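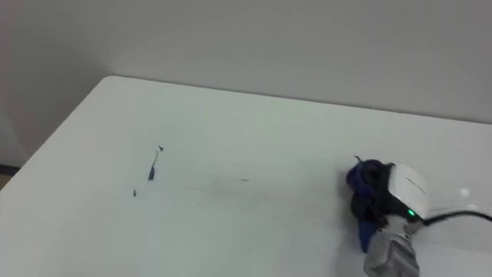

Ghassan Saab - November

4.2 Desk height and afternoon fatigue

Logs from the Skaltness and Drimano offices, 992 entries after cleaning. Sitting hours fell at both sites, mostly before lunch. Drimano colour codes were re-entered by hand - see appendix.
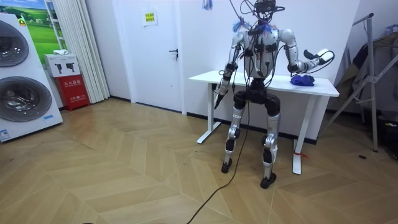
Self-reported fatigue did not track sitting hours. Lower-back scores improved, foot soreness got worse, and 72 entries mention both. Tables were of the white standing type (Fig. 5). Mats werent supplied at either site. Geagea scale used throughout, labelled as in the orignal.

Contact: G. Saab, Flalel | Copyright the author | Back to top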